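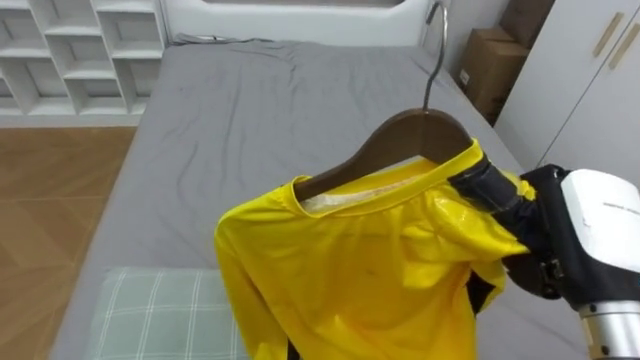 Speaker notes, gripper comparison, 15 minute slot

Start with the task. Shirt on a hanger, one arm, grab the shoulder and keep the fabric tight against the wood. Ask who has tried satin. Wait for hands.

Two grippers tested. Moltesora is the parallel one with hard black fingers. Melasent is the soft one. Same arm, same controller, same camera. Only the fingers and the mount changed.

Give the totals: 500 grasps each. Moltesora held 318 the first time. Don't read out the whole table, it's in the handout.

Slippery fabric is where they split. Melasent did fine on cotton and let go of satin when the arm sped up. Moltesora kept its grip but bunched the cloth at the contact point. Say clearly that bunching was not scored as a failure. Somebody will ask.

Force settings. We began at the Cuadros defaults and they were too high for shirts. Dropped them in 7 steps. Show the plot, point at the third step, move on.

Camera. The wrist view loses the collar once the fingers close. The head view keeps the hook and both shoulders. We ran everything from the head view after February.

Swap time. Melasent needs a recalibration after each change. Moltesora does not. This mattered more to us than the grip numbers.

Britlow controller: one slide only. Mention the dropped packets, skip the log.

End on what we would buy again. Moltesora, with softer pads. Then questions.

Comments (3)

Did you try the soft fingers at half speed? Ours were all right on satin if the arm was slow.

Handout link goes to the old version of the table for me.

Same trouble with the Britlow here, a new cable fixed most of it.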